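Unit pricing on shelf labels, per 100 g or per kg?
Forum: Retail and Consumer > Labelling and Pricing

knapweed_77
12 September 2022, 08:14
Our branch in Busovdale has gone over to per 100 g on all snacks and cereals. Crisps next to loose nuts are now impossible to compare, as the nuts are still per kg. Is there a rule on mixing the two in one aisle?

tollgate
Depends where you are. Most rules I have worked with fix the unit by product group, so two groups side by side can differ. Within one group they must match.

K_Nyarko
Not quite. The unit is fixed for the group, but small packs are often exempt altogether. Check the pack weight before you complain. We relabelled 1,140 lines in February and the exempt ones took longest.

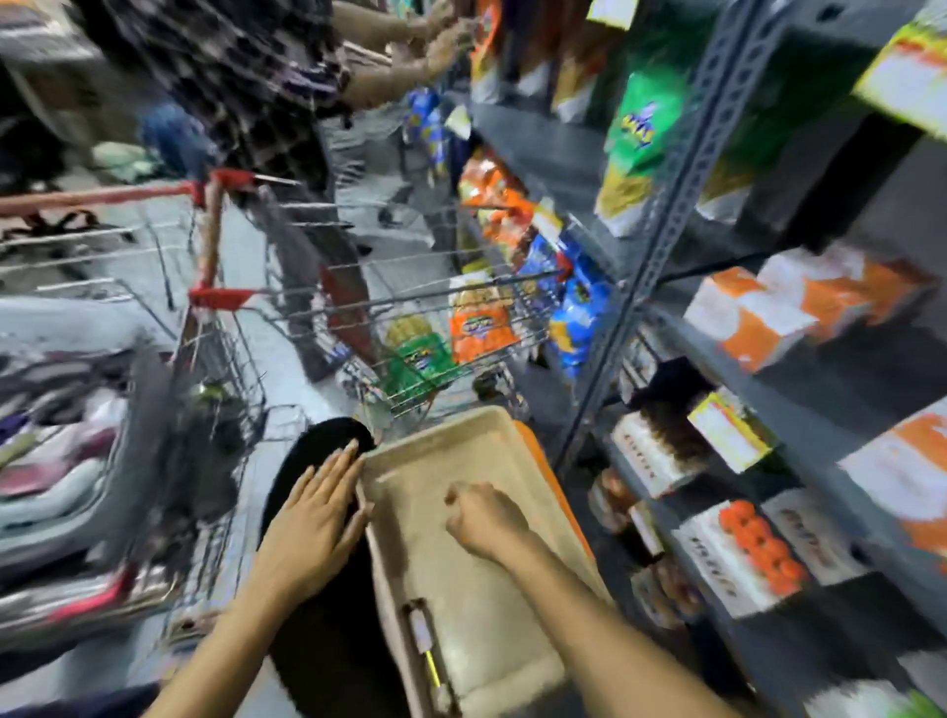

Re: Unit pricing on shelf labels
knapweed_77
Pack weight is well over the limit. Snacks in the trolley, both bags, had to be worked out on a phone.

tollgate
Moving a decimal point is not a hardship. The type size is the real fault. Ours is 5 mm and still gets complaints.

K_Nyarko
Disagree. Shoppers compare the printed figures and do not convert. If one label reads 0.89 and the next 8.40, a fair share will take the first as cheaper.

tollgate
Source?

K_Nyarko
Our own till data, 12 weeks, two branches. Not published.

tollgate
Then it is an anecdote with a spreadsheet.

ursina.r
Which label software? Vokero sets the unit from the category code, so a wrong code gives you exactly this fault. Ask the branch to check the code on the nuts first.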